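Features > Makers > Interviews

Imogen Ellwood has been mixing paint for a living for 9 years, first in a shed behind her mother's house and now in two rooms on the harbour road in Zullbridge. Her firm, Kulia, sells 414 colours. She says that is too many.

"People ask for a colour and I make it, and then I can't bring myself to drop it," she says. "There are greys on that list that only one customer has ever bought."

She trained as a bookkeeper and did the accounts for a hardware shop, where she noticed how many tins came back.

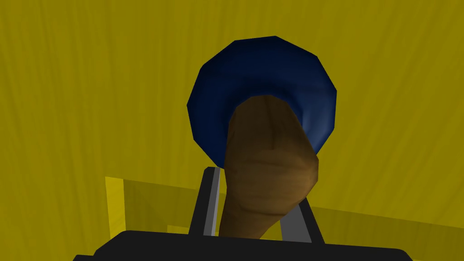

Yellow is the one she gets asked about most. "They choose it from a card the size of a stamp. On four walls it's much stronger. I tell them to go two shades paler and paint a big piece of lining paper first."

Last October she sold 862 tins, her best month so far. A larger firm, Radwan, has asked her to supply its shops, and she has not yet answered.

"I'd need a bigger mixer and somebody to run it," she says. "I quite like going home at five."

Interview by Ryan Pearce

Recent in Makers
The last rope walk at Hultier
Mending chairs with rush and cane
2,000 buttons and where to keep them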